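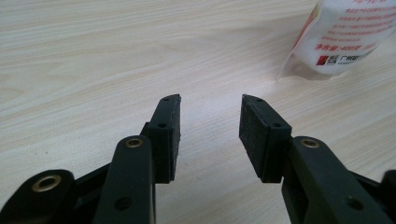 Do table oils do anything?

November 10, 2025

I have now read three sets of instructions for looking after a wood-look tabletop, and they disagree on almost everything. The leaflet that came with ours says a damp cloth. The website of the place that sold it says a damp cloth and then their own spray, Lincombe, which happens to be for sale on the same page. A man in the comments under that page says to oil it every May and never let water near it.

Ours is the pale one from the Skondico line, cream going to beige, with darker streaks in the grain. I picked it because crumbs don't show. My wife says crumbs not showing is the problem.

The oil man bothered me enough that I went and bought a bottle. Trummer table oil, 25 dollars, which is a lot for something that smells like the inside of a hardware store. The label promises to "feed and revive." Feed what? The top of our table has a laminate surface. Whatever is printed or pressed on there isn't thirsty. Oil on real bare wood, sure, my grandfather did that and his bench outlived him. Oil on a sealed surface has nowhere to go except your sleeves.

I tried it anyway, on the underside of the spare leaf and then on a strip along one end. I left it for the 200 minutes the label asks for (who comes up with 200 minutes?) and wiped it off. The strip was shinier. It was also tacky, and by the next morning it had collected a fine layer of dust and one of the dog's hairs. Dish soap and warm water took it back to where it started, and I'm out 25 dollars.

Then the Lincombe spray, because a neighbor had half a bottle and was happy to see it go. I did the left half of the table with the spray and the right half with a wrung-out cloth and a drop of dish soap. Then I asked Uwe Harms, who refinishes furniture and has opinions, to tell me which half was which. He ran his hand over both, got down to look at it against the window, and picked the wrong one. He says the light was bad. Maybe.

I'm not claiming this is science. One table, one Uwe. If you have an oiled oak top that cost you a month's pay, don't take advice from me.

What I do think is that most of the marks people want to polish away on these tops are glare. Ours gets a washed-out patch when the light hits it, and for a year I thought that was wear. I scrubbed it. I put a trivet on it to hide it. Then we turned the table for Thanksgiving and the patch stayed where it was in the room.

Uwe's other suggestion was a paste wax from Eltley, two coats, buffed by hand. He swears it will hide fine scratches. I asked whether he had it on his own table and he said his own table has a tablecloth.

So it's the damp cloth. If somebody has used the Eltley wax on laminate for more than a week and can show me a before and after taken in the same light, I'd like to see it. The Trummer bottle is under the sink if anyone local wants it.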